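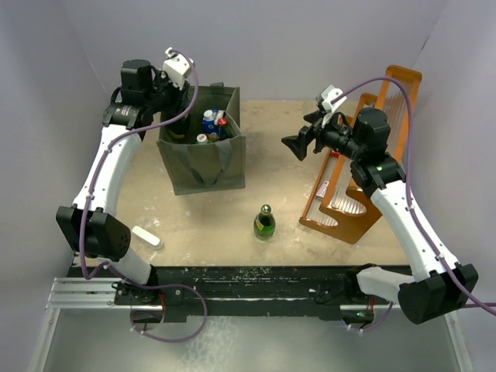 Progress report to Khalaf, February 2018
Tavden companion game, licensed from the Jasteletti series

Vustar has delivered 66 of the 100 story scenes due by now. The other 34 are written but have no voice tracks. We had 413 sign-ups for the closed test, and I would not read much into that – most came in the week the trailer ran, and few have opened the game twice.

The studio says it will catch up in March. It said the same about the last deadline. We have asked for 2 finished episodes before the next payment goes out, and I suggest holding the ad money until we have played both.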